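About Tendwood

Tendwood looks after robot arms. We set them up, we keep them running, and when one of them stops in the middle of a job we are the people who get the phone call. The firm was started in 2000 by Eyvindur Toft and Halldóra Damgaard in half of an old joinery shed (the other half was still a joinery, and the dust was dreadful!), and there are 8 of us now, which feels like plenty on the mornings when everyone wants the kettle.

Most of our work these days is with kitchen arms, and we're very fond of them. Before we touch a real one we build the kitchen on the computer, counter, hob, cupboards and all, and let Tainá Seixas loose on it. She moves the base a little, tries the reach to the pans and the knobs, and looks for any spot where an elbow might catch a shelf or a cupboard door. It can take her up to 4 days, and she will tell you cheerfully that the last one is spent on the pan handle. 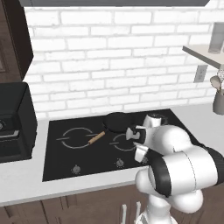
Once she is happy, Adelmo Valentini takes her settings out to the customer and bolts the arm down. He checks that the base is level, runs each joint slowly through its full travel, and then closes the gripper on a test piece again and again until it shuts the same way every time. After that comes the service visit each June, when we wipe down the joints, look over the cables, change worn finger pads and go through the fault log with whoever uses the arm most.

Kirsten Snorradóttir runs the repair bench and keeps a card for every arm that has crossed it. Card 575 went into the drawer on January 7, 2020, a wrist with a tired bearing, and she can still tell you which shelf the spare came from. If yours is making a noise you don't like, do ring and ask for her, and hold the phone up to it if you can.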